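3. Collecting the demonstrations

3.1 Set-up and operators

All demonstrations were gathered at the Mestside site on one bench carrying two arms. The arms are driven by the Okine controller, which records joint positions, gripper opening and the head camera view at the same rate. Earlier work on the Maihi set used a single arm and a fixed overhead camera. We kept the Maihi file layout so that the two sets can be loaded with the same code, but the joint names differ and a short mapping table is supplied with the release.

Four operators took part. None of them had used the Okine controller before June, and each was given one day of practice whose recordings were thrown away. After that day an operator was allowed to record once they had finished the cup task without dropping the cup in three tries running. Two operators met this on the first morning. The other two needed the whole day, mainly because they found it hard to judge depth from the head camera view alone.

3.2 Tasks and recording

Each session covered one task. The operator placed the objects by hand following a printed card, went back to the controls, and started the recording with a foot pedal. A second press ended it. Cards were drawn in a random order so that no operator worked through the layouts in the same sequence as another. Sessions were stopped after 100 recordings or when the operator asked to stop, whichever came first — in practice most people asked to stop well before that.

We kept 2792 recordings in the final set. A further 830 were left out. Most of these were failed attempts, and the rest had gaps in the joint data caused by a fault in the logging program, which Josué Cavalcanti traced and fixed before the last round of recording on 28th December. Failed attempts are stored separately and are not used in the training runs reported in Section 4.

3.3 Rest position

Both arms return to the same folded rest position before every recording (Figure 3). In the first weeks we let the operator choose where the arms started, and the policy trained on that data often hesitated at the beginning of a run. We do not claim that the starting position was the only cause, as the operators were also less skilled at that stage. The return move is carried out by the controller and is cut from the recording.

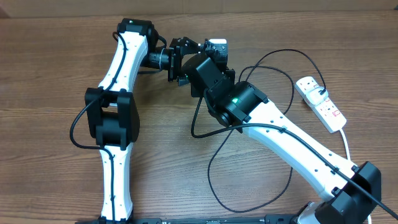 Should the return move be kept in the training data?

We left it out. The move is planned by the controller and contains no choices made by the operator, so a model trained on it would only learn to copy the planner. It would also make up a large share of the shorter recordings.

Figure 3. The two arms folded on the wooden table, with the ends meeting near the upper middle.

3.4 Labelling

Every recording was given a task name and a mark for success by the operator straight after it ended. Obaidul Khondokar then checked the marks against the video using the Luver viewer. Where he and the operator disagreed, the recording was played again to both and a joint decision was entered. Most disagreements concerned the folding task, where the card did not say how closely the edges of the cloth had to line up. The wording of the card was changed afterwards, and the earlier folding recordings were marked again under the new wording.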